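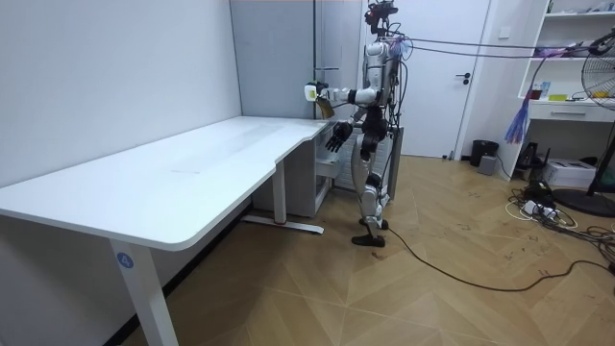 Home Topics Recent Unresolved Log in

Remote-controlled demonstrations: low drawer, inconsistent results

Posted by Prerusgate

Our department is preparing demonstrations in which an operator controls a humanoid robot remotely. The task concerns a bottle and the low drawer of a refrigerator beside a table. We have recorded 113 demonstrations, and the trained model hesitates at the drawer. Members are requested to advise whether operators should follow a single fixed method or be permitted to vary their approach.
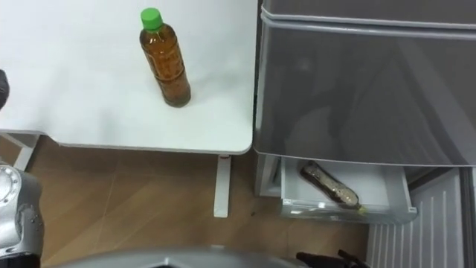
Head view, drawer open, one bottle inside.

Plundton

A fixed order of steps is recommended, with varied bottle positions. Operators should complete 40 practice attempts before any recording is retained. Demonstrations containing a pause longer than 5 seconds should be set aside, as the model will learn the pause. It is also advisable to confirm that the hand remains within the head view when it reaches down.

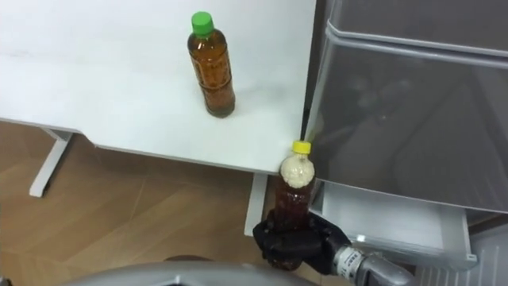
Longo

Please record more data. We used 1000 demonstrations and the problem went away.

Nerus

The previous reply may be correct, but quantity does not correct poor technique. In our program, operators differed in the side from which they approached the bottle, and the model moved between the two. We issued a one-page written procedure in January and discarded the earlier recordings. The grip height should also be stated in the procedure.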